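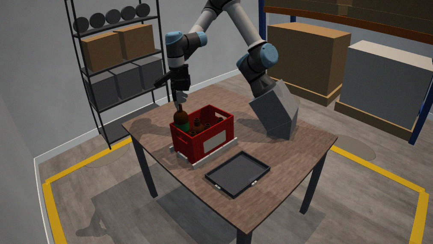
Wullidgate Returns Ledger

Line-level records of deposit bottle and crate returns, transcribed from the paper ledgers of the Clemar depot at Telcombe. The ledgers cover 211 weeks of trading. Each row is one ledger line: a customer account, a container type, a quantity out, a quantity back and the deposit credited.

Maintainer: Leire Salcedo
Transcription: Begoña Villanueva, Octavio Alarcón
Current release: 3

Contents

returns.csv holds the ledger lines.
accounts.csv holds one row per customer account, with the trade type (bar, grocer, private) and delivery round.
containers.csv maps the depot's container codes to plain names and deposit values.
corrections.csv lists every value changed after first transcription, with the old value and the initials of the person who changed it.

All files are UTF-8, comma separated, with a header row. Empty cells mean the ledger cell was blank. Illegible cells contain the string ILLEG.

Fields in returns.csv

line_id: stable across releases. Deleted lines are not reused.
week: integer, starting at 1. The depot's week ran from Tuesday.
account_id: key into accounts.csv.
container: key into containers.csv.
qty_out, qty_back: whole containers. Broken bottles returned in a crate were entered as returned until week 8 and as missing after that.
credit: in the ledger's own units, two decimals.
page_ref: volume and page, separated by a slash.

Transcription

Each page was keyed twice. Lines where the two passes disagreed were settled against the page by Montserrat Manzano. Container codes were keyed as written, including obsolete ones. Volume 4 has water damage along the gutter, and most ILLEG values come from it.

Known issues

Crates and loose bottles share one code in the first volume. Do not sum qty_back across volumes without filtering on container.
Account transfers were not marked by the clerks. A bar that changed hands usually kept its account_id.
Negative credits are real. They record deposits charged back after a recount.
The February pages of volume 3 are bound out of order. The week field has been corrected; page_ref has not.

Loading

Read account_id as text. Leading zeros are significant and most spreadsheet programs drop them. The script check_totals.py compares page sums with the clerk's carried totals and writes mismatches to standard output.

Changes

Release 3: added corrections.csv, split trade type from account name.
Release 2: rekeyed volume 4 from new scans supplied by Nicanor Quintana.
Release 1: first complete set.

License

Data: CC BY 4.0. Scripts: MIT.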